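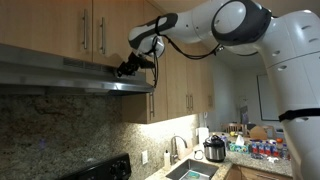
Range hood and cabinets

How often do you clean the hood?
Every month or so, more if I've been frying. I wipe the stainless front with warm water and a drop of Flosano, always along the grain -- streaks drive me nuts otherwise!

And the bar handles?
Same cloth, same day. Fingers go there all the time, so they get greasy fast.

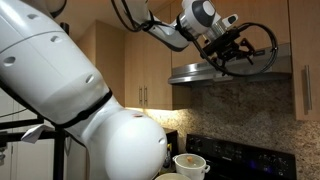

I buff them dry with an old T-shirt (the softer the better) and leave the wood doors for last.

Is granite hard to keep up?
Not for me. The speckles hide crumbs so well that I wipe it down every night just in case.
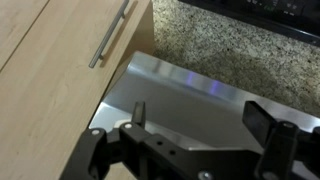

Light wood, steel and speckled granite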